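The white table, the blue blocks and the business of putting things back

I had meant to write this in February, when the table was new to us and I was still going round telling anyone who would listen how much I liked it. Then the boiler went, and then my sister came to stay, and the post sat half written in a folder called "bits", which is where most of my good intentions end up. So please forgive the delay, and put the kettle on, as I fear I'm going to go on a bit.

Regular readers will remember the old table. It was a great brown thing with a split down the middle and a drawer that only opened if you lifted one end, and I was fonder of it than it deserved. But you couldn't see anything on it. A dark pencil on a dark table is as good as lost, and I must have spent whole afternoons of my life patting that surface with the flat of my hand. When Reda Abdel Hamid said he knew of a white one going at Van Acker, the second-hand place on the way out of Venadby, I went along mostly for the drive and came home having paid for it.

And what a difference a plain pale top makes! Everything you put on it looks as if it has been put there on purpose. A cup, an apple, a pair of scissors. I found myself clearing it in the evenings simply for the pleasure of setting out one or two things again in the morning, and I don't say that as a naturally tidy person. My mother would laugh out loud to read it.

It does mark, I should say. Reda told me it would and I didn't listen. There are faint scuffs on it that no amount of washing-up liquid will shift, and I've tried bicarbonate of soda, and a rubber, and a rather expensive cream that smelt of oranges and did nothing whatsoever. I've stopped minding. A table that can't be used is only a large ornament, and this one gets used every day.

Which brings me to the blocks. They're plain blue cubes, the sort of blue you get on a good enamel mug, and they came in a bag from Plokon with no instructions and no picture on the front. I love that about them. So many things for sorting and stacking come printed with letters and smiling animals, and after a week you're thoroughly tired of the giraffe. A blue cube is just a blue cube, and it goes on being one for as long as you care to have it about the place.

The square bin is what they live in. It's a creamy off-white, with nice rounded corners, and it's open at the top, so you can see at once what's in it and what isn't. I looked at deeper ones and decided against them. Anything with a lid was out from the start — I know myself too well, and the lid would have ended up under the sofa.

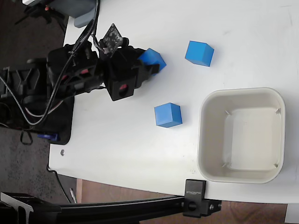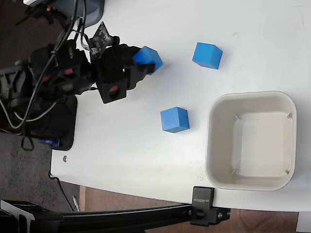
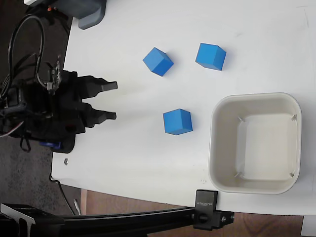 Three blue blocks out on the white table, with the bin waiting on the right.

Now, I've become a bit of a bore on the subject of where a container ought to go. For years I kept everything on a shelf behind me, so that putting a thing away meant standing up, turning round and finding the right place, and of course I never did it. I'd tell myself I'd do it all at the end, and at the end I'd be hungry. With the bin on the same table as the mess, there's no journey to make. You pick the thing up and it's practically home already.

I tried it on the left to begin with, as that's the side nearest the window and I thought it would look well there. It did look well, but I was forever reaching across myself and catching my sleeve on things. Over to the right it went, fairly close to the edge, and it has stayed there ever since. If you're left-handed I suppose you'd want it the opposite way about, though Reda is left-handed and says he doesn't care where it is so long as I stop moving it.

The other thing I've learnt is not to put out too much. I used to tip out the whole lot of whatever it was, buttons or beads or those little wooden pegs, and then feel quite defeated by the sight of it. Put a few out, spread them about a bit and put those away before you fetch any more. It's slow, and there's something very restful in it. I do it with the radio on low. I've started treating the button tin the same way, which is a job I've been dodging for 7 years, and there must be 4000 buttons in there if there's one (half of them my grandmother's, and most of those off coats I can still remember).

A few of you asked after the last post about the lamp, and yes, I did go back to Birnari for it. It's on the windowsill for the time being. The light on a white top can be rather fierce at midday, so I've hung a thin curtain, and by four o'clock in the afternoon it's lovely, with just a soft little shadow beside each thing. I could sit there till supper, and quite often do.

Next on my list is the cupboard under the stairs. I opened it yesterday to look for the stepladder and shut it again rather quickly. There are two suitcases in there that I know are full, and I couldn't for the life of me tell you what with. Reda has offered to come over and help me carry them out, if I promise him lunch, so I've got a leek pie to make before then and some pastry to buy, as I'm certainly not making my own.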